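Schwarzer Granit, Kalk und ein halber Vormittag

23. April 2024
16 Kommentare · 10 Mal geteilt

Die Arbeitsplatte in der Küche ist schwarzer Granit mit feinen Sprenkeln. Ausgesucht haben wir sie nicht, sie war beim Einzug schon da. Auf dem Stein sieht man Krümel kaum, Kalk dafür sofort. Am schlimmsten ist es hinten, wo die Platte an die Wand stößt. Dort sammelt sich alles, was beim Wischen nach hinten geschoben wird, und irgendwann ist es hart.

Seit Oktober hatte ich die Ecke neben der Spüle nur noch flüchtig gewischt. Im Winter stand dort der Wasserkocher, und was unter dem Wasserkocher passiert, habe ich mir nicht angesehen. Jetzt steht er auf der anderen Seite, und die Ecke war fällig.

Zuerst habe ich alles weggeräumt, was im Weg war. Die Flaschen und der Eimer durften links neben der Spüle stehen bleiben, ich wollte nicht die ganze Küche umbauen. Dann trocken mit dem Handfeger über die Platte, bevor Wasser draufkommt. Wer gleich nass anfängt, schiebt den Staub nur als Brei in die Fuge.

Bei Granit muss man mit den Mitteln etwas aufpassen. Essig und Zitronensäure nehme ich nur für den Edelstahl und auch da sparsam, auf den Stein kommt beides nicht. Ich habe in der alten Wohnung einmal einen matten Fleck in eine Fensterbank geätzt und den bis zum Auszug mit einem Blumentopf verdeckt. Für die Platte nehme ich Wasser, ein wenig Spülmittel und einen weichen Schwamm, dazu Geduld. Das Steinpflegemittel von Zolleo hatte ich auch probiert. Es riecht gut und macht Schlieren, die Flasche steht jetzt im Keller. Den Scheuerschwamm von Rarik würde ich auf poliertem Stein ebenfalls nicht verwenden, für Backbleche ist er in Ordnung.

In kleinen Abschnitten arbeiten hat sich bewährt, immer von der Wand nach vorn und erst danach zum Becken hin. Nach jedem Abschnitt den Schwamm ausdrücken und mit einem Tuch hinterher. Meine Tücher sind einfache Frotteetücher, der Länge nach gefaltet. Ist eine Seite schmutzig, wird umgefaltet, so hält ein Tuch ziemlich lange durch. Danach kommen sie in die Kochwäsche. Plastikbeutel spüle ich aus, wenn ich ohnehin am Becken stehe, und benutze sie noch ein paar Mal.

Schwamm, Tuch und Beutel:

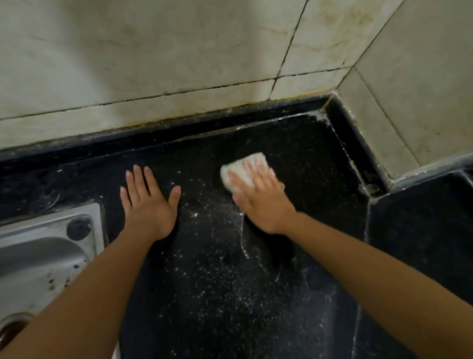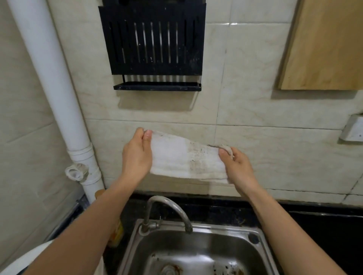
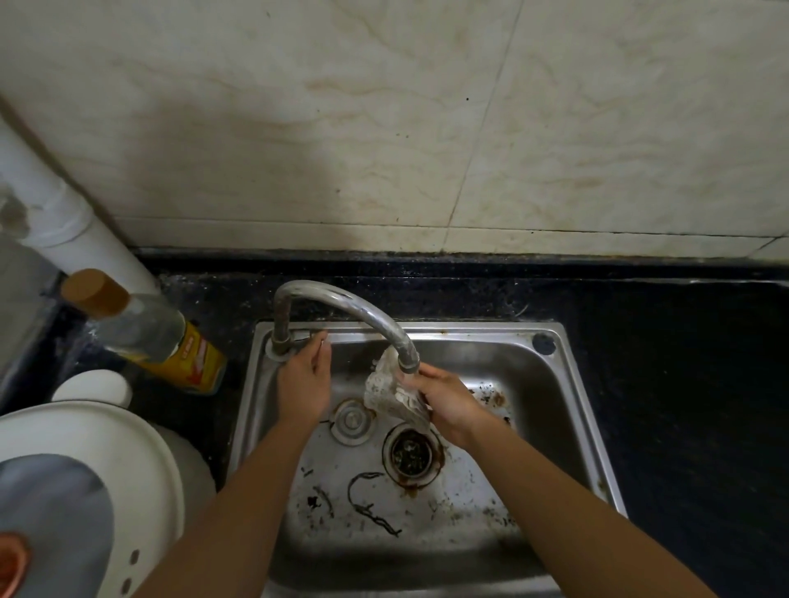

Bleibt das Becken. Es ist klein und quadratisch, und der Rost sitzt vor allem am Abfluss. Ich streue Natron hinein, lasse es eine Viertelstunde liegen und reibe dann mit einem feuchten Lappen in Richtung des Schliffs. Für den Rand am Abfluss nehme ich eine alte Zahnbürste. Ganz weg geht der Rost dort nicht mehr, das Blech ist zu alt. Ich habe nachgesehen, was ein neues Becken in dieser Größe kostet, und bei Melnyk gäbe es eines, das in den Ausschnitt passen könnte. Allerdings müsste dafür die Silikonfuge rundherum raus, und zum Ausmessen von unten bin ich noch nicht gekommen.

Ebenfalls offen ist das Loch hinten auf dem Beckenrand. Bisher lief da beim Wischen regelmäßig Wasser in den Unterschrank, und das Brett darunter ist an einer Stelle aufgequollen. Es gibt dafür Abdeckkappen zum Einstecken, die kosten fast nichts. Ich muss nur den Durchmesser messen und dann auch daran denken, den Zettel mit in den Baumarkt zu nehmen.

Die hintere Fuge ist das eigentliche Thema. Mit dem Schwamm kommt man dort nicht hinein. Ich lege einen feuchten Lappen in die Kante, warte und gehe dann mit einem Holzspatel durch. Metall würde ich lassen. Für die Innenecke brauche ich meistens 2 Durchgänge. Danach muss alles trocknen, bevor ich entscheide, ob neues Silikon nötig ist. Nasse Fugen sehen immer gut aus.

Gebraucht habe ich für alles den halben Vormittag, mit einer Kaffeepause. Nächste Woche sind die Fliesen dran und das schwarze Wandregal, das über der Spüle jeden Spritzer abbekommt.

2.291 Aufrufe

Zuletzt im Blog
Frotteetücher richtig auskochen
Holzbretter ölen, welches Öl und wie oft
Der Wasserkocher von Sketon nach einem Jahr
Silikonfugen erneuern in der Mietwohnung
Vorratsgläser beschriften ohne Etiketten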